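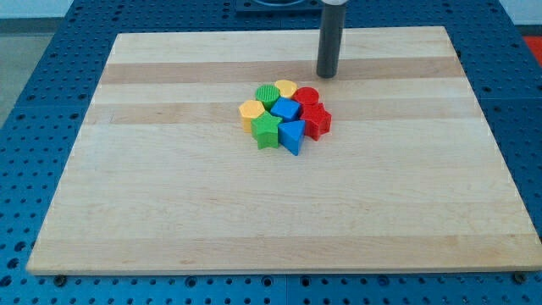 27/02/2019
By Torbjørn Eide

Section 4. Setting Out the Board and Shape Blocks

4.1 General

This section applies to the Kvam shape-sorting activity as supplied to nurseries, schools and therapy rooms. The activity requires a flat wooden board and the small plastic blocks in green, yellow, red and blue. Staff should read the section in full before the first session and keep a copy with the set.

4.2 Placing the board

1. Clear the table and wipe it with a dry cloth.
2. Lay the board flat, with one long edge facing the participant. A perforated metal table is suitable, provided the board covers enough of the holes to give a clear working area.
3. Press down on each corner in turn. If the board rocks, turn it over and test again.
4. Check that the board is not resting on bolt heads or other raised fittings. Move it until it lies level.

Note: The darker bands in the wood are part of the board. They may be used as guide lines when blocks are to be set out in rows, but they have no other meaning in the activity.

4.3 Setting out the blocks

1. Remove the blocks from the bag and inspect each one. Set aside any block with a cracked or sharp edge.
2. Stand each block on its base so that its shape can be read from above.
3. Gather the blocks into one close group, with neighboring blocks touching where their shapes allow. Mix the colors.
4. Leave the front of the board open. The participant will need this space for sorting.

Cylinders may differ in their tops, which can be ribbed, rounded or flat. These differences are acceptable and may be pointed out to participants who are working by touch. The cube, the hexagonal and triangular prisms, and the stars should be presented in the same way.

CAUTION: Small parts. Do not leave the blocks within reach of children under three years of age. Count the blocks back into the bag at the end of every session.

4.4 Cleaning and storage

1. Wash the blocks in warm water with mild soap and let them dry fully before packing.
2. Wipe the board with a damp cloth. Do not soak it or put it in a dishwasher.
3. Store the board flat, away from heaters and direct sun.

Replacement blocks may be ordered from Clelura under part number 373. Replacement boards are listed under part number 589. Orders should state the shape and color required.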